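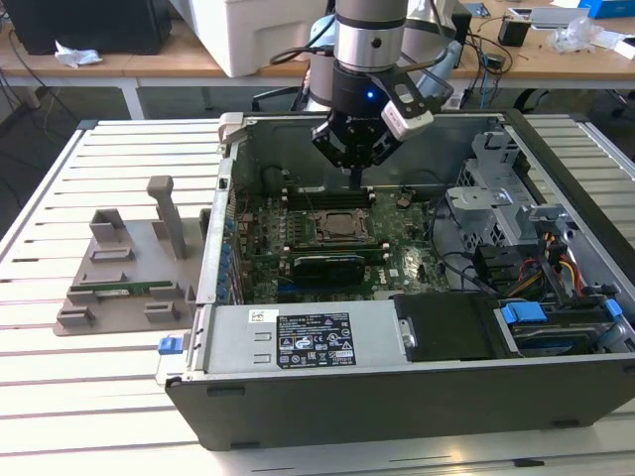

拆开侧板的台式机机箱

家里的旧台式机开机越来越慢,是修还是换?

Bianca Mihăilă 发布于12月12日

各位好,先谢谢愿意看完的朋友,我这人一写就收不住。家里有台旧台式机,是我先生以前单位处理下来的,平时我妈用它看戏、记账,我偶尔在上面整理照片。今年7月起它就明显不对劲,按下开机键以后要等差不多3分钟才看得到桌面,点开浏览器又要等一会儿,我妈现在的习惯是先按开机,再去厨房烧水(她倒是不着急,着急的是我)。

我去楼下Drarau电脑店问过,店里的小伙子人很和气,劝我直接换一台新的,说旧机器修了也不划算。可我妈舍不得,她的字体调得特别大,图标摆在哪儿都记熟了,换一台等于让她从头学。照片和账本也都在里面,我怕一折腾就没了。想请教大家,这种情况有没有必要修?如果修,先动哪儿?我自己胆子小,螺丝倒是会拧。

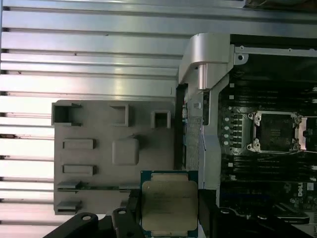
先把照片和账本备份好

Olga Echevarría

Bianca你好呀,看你写的我就想起我婆婆,她那台也是谁都不许碰!我的意见是别急着买新的,更别急着拆。你最担心的是照片和账本,那就从这两样下手。找一块移动硬盘,把整个照片文件夹拷过去,账本再另外存一份到U盘里,等于手里有2份。拷完一定要拔下来,插到别的电脑上打开几张看看,能看到才算数。我有一年只拷了快捷方式,高高兴兴收进抽屉,过年想翻出来给大家看,一张都打不开,心里那个滋味就不说了。

备份好了,再看看开机的时候都有哪些东西跟着一起启动。按Ctrl+Shift+Esc打开任务管理器,找到“启动”那一栏,不认识的先上网查一下名字,确实用不着的就禁用,杀毒软件留一个就够。我婆婆那台光聊天和看视频的小软件就挤了一长串,关掉以后快了不少。桌面上的图标别动,老人家会生气的。

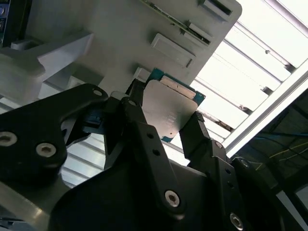
接下来才轮到花钱的事。你的机器如果还在用机械硬盘,换成固态硬盘多半是最见效的,老人用着也没有什么要重新学,把原来的系统整个克隆过去,大字体和图标位置都跟着走。买之前先弄清楚自己那台能装哪一种,接口不对就白买了。也别指望拿着配件现认型号,像上面那张蓝边的小卡,灰色面上的字小得看不清,我这个年纪戴上眼镜也没用,不如先在系统里把主板型号查出来抄在纸上,带去店里给人看。内存也顺便看一眼,任务管理器的“性能”里写着用了多少,要是平时总是快满的样子,加一条也值得。旧硬盘换下来别扔,在抽屉里放上2个月,确定什么都没漏再处理。

祝你妈妈早点看上戏,也替我问她好。 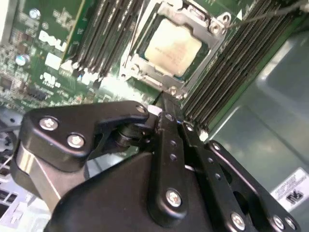 Cayetano Cabello

我跟楼上想法不太一样。修可以修,但是得先问清楚系统还有没有安全更新,没有的话,用来看戏无所谓,记账、登录银行就别用它了。另外给自己定个上限,修理费要是超过一台二手机的一半,就不要修了。我当初就是没定,换了硬盘又换电源,换了电源又嫌显示器旧,前后跑了Drarau那条街2趟,最后还是买了新的。你妈妈的大字体在新机器上也能调,你陪她坐一个下午,图标照原样摆好,适应起来没有想象中那么难。

Ainhoa Campos

重装系统就行了,我的重装完飞快。

Bianca Mihăilă

谢谢大家,都收到了!重装我还是不太敢,打算先照Olga说的把照片拷出来,移动硬盘昨天已经跟我妹妹借好了。Cayetano提醒的更新我也去查了,目前还有,银行那边我妈本来就只去柜台,这个倒放心。启动项里有个叫Hotska的,我和我先生谁也想不起来是什么时候装的,有认识的朋友麻烦告诉我一声,能不能关?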